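Grelton Open Day 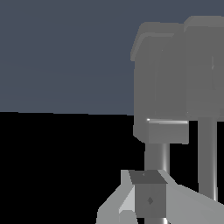 A two-finger gripper in simulation, shown against a plain background.

The Grelton Open Day is a yearly public event held in February at the Grelton robotics workshop in Gridumport. It takes place on a Friday and lets visitors watch robot arms being programmed, tested and run. Entry is free, but places are limited to 300, and tickets are handed out at the door in the order people arrive.

History

The workshop opened in a former cannery on the harbor side of Gridumport. Its first open day was a small affair for families of the staff and drew 72 people. The event was opened to the public the following year, when a bus service from Stundberg was added. Attendance over all years stands at 3,319.

One edition was canceled after a burst pipe flooded the lower hall. The demonstrations have been held on the upper floor ever since, and the lower hall is now used for coats and the food stand.

Program

Doors open at 10 a.m. The day is built on 3 demonstrations, each repeated in the afternoon.

The first is the simulation session. Staff load a model of a gripper into a bare virtual space and project it on the wall. Visitors take turns at a keyboard, opening and closing the fingers and turning the wrist. Objects such as blocks and cups are added later in the session. Mistakes cost nothing at this stage, and staff encourage people to try moves that would damage a real machine.

The second is the transfer session, in which a motion worked out in simulation is run on a real arm behind a safety screen. The two do not always match. A grip that holds in the model may slip on the bench, and part of the session is spent adjusting force and speed until the arm behaves.

The third is the Pillai course, a sorting task named after the street where the workshop had its first office. An arm moves wooden pegs between trays against a clock. School groups from Stundberg have entered their own programs in the course since the third edition.

Reception

Local press coverage has been mostly favorable. Visitors have complained of long waits at the keyboards — a second projector was added in response — and of poor sound on the upper floor. The simulation session is usually the busiest of the day.

Access

The workshop is a short walk from Gridumport station. A freight elevator serves the upper floor. Children under twelve must be with an adult during the transfer session.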